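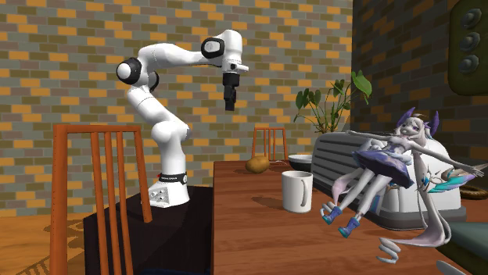
Visit report: Vullisero simulation group, Fadport
Filed under: Working practice, robot manipulation

The Fadport site was open to outside groups for one afternoon in May. I went for the session on scene and recording rules, which had been announced as a walk-through of the group's internal standard, now in its second revision. The physical cells were closed, so all work was shown in simulation, on the household table set that the group calls Dirkulico.

The standard has eight rules and fits on two printed pages. Three of them concern the arm, four the scene, and one the record kept with each run.

Start position comes first. The arm begins each run clear of every object, with the gripper closed and pointing down over the table. A run that starts in any other pose is rejected by the checker before it is stored. The second rule sets a speed limit of 50 millimeters per second for the last part of an approach. The third sets a minimum distance of 300 millimeters between the arm and any person model in the room. Both values are entered in a settings file that operators can read but cannot edit.

The limits are the same ones the group uses on hardware. One visitor asked whether this was wasteful, given that nothing can be damaged in a simulator. The reply was that a policy trained on fast contacts will make fast contacts later, and that two sets of limits had caused mix-ups during the first revision. I would have liked to see numbers on this. None were shown.
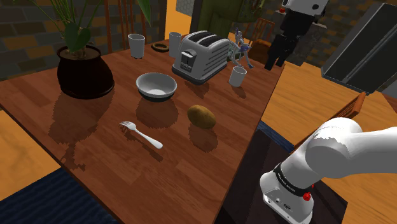
The scene rules took up most of the session. Object placement may vary between runs, and so may the toaster, the cups and the other tableware models, but every variation has to be drawn from an approved list. Each model on the list has a mass, a friction value and a collision shape, and all three must be checked by someone other than the person who added it. Thin objects get extra attention. A fork lying flat on a table is a common source of bad contacts, and the standard calls for a separate drop test before such a model is released.

Distractor objects are allowed and encouraged. They must be logged by name even when the task does not use them.

The record rule was applied late. Essien, the logging tool, was added after the first batch of 1,073 runs, and those runs carry no random seed. They are kept in a separate folder and are barred from use in any reported result. I consider this the correct decision.

Open points from my notes:
Camera placement is not covered by any rule. The group said a draft exists.
Failed runs are stored, but the standard does not define failure for tasks with more than one step.
The drop test has no pass threshold in writing. Operators judge it by eye.

Copies of the standard were handed out at the door on the way out. The version I have is marked for comment, with replies due to the Fadport office before the third revision is frozen.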